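About Notico

Notico is a language school for grown-ups who thought they'd left it too late. Zewditu Woldemariam started it in her front room with 5 students, one borrowed whiteboard and a lot of coffee. Last year 221 people studied with us, and we still love first lessons best!

Classes are small and loud. You'll be talking within ten minutes - badly, like the rest of us - and by March most beginners are telling jokes.
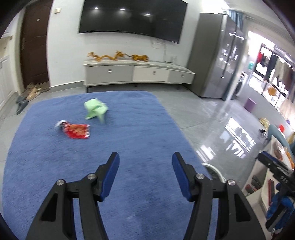 What we teach

Amharic, Greek and Spanish, at four levels. Our lending library has 600 books, plenty of them for kids, and members can keep one as long as they like. Evening groups start at 6:30, and Zewditu still teaches Amharic One herself.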